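Subject: Re: Slow connection in the evening after moving to Eltex router
Date: November 9, 2022

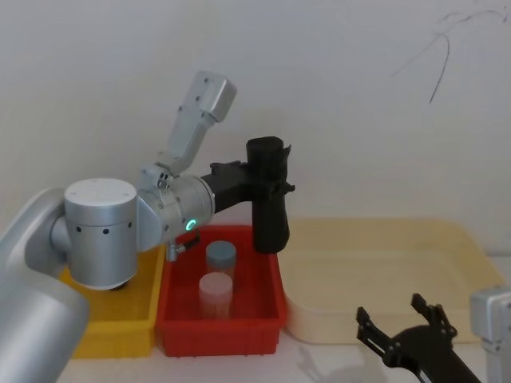 Hello all,

thank you for the quick answers. I reply to the two main points below.

> Did you test with a cable, or only over wireless? If your plan is 200
> Mbit and you get 141 on the wireless, I would not call this a fault.
> Also please check if the provider changed your DNS servers when
> the new router was installed.

I tested both. With the cable I get almost the full 200 in the morning, and 141 is what I measured with the cable after dinner time, so the wireless has no part in it. On the wireless it is lower still, but I did not write these values down.

About the DNS: yes, it was changed. The old router used the servers of Vasto, and the new one takes whatever Zomeo gives to it. I have put the old addresses back by hand. Pages start to open a little faster now, but big downloads are the same as before, which I think is normal.

One more thing I have noticed. In the log of the router there are 1,389 lines with the same warning, "lease renewed", and all of them are from the last 2 days. Is it usual to see so many? The manual explains the message but it does not say how often it should appear.

My contract with Zomeo ends in December, and Munro also offers a line in my street. I would prefer to stay if the problem can be solved, because changing the provider means a new phone number for me. If somebody on the list has a Munro line, please write how it behaves in the evening.

Best regards from a grateful reader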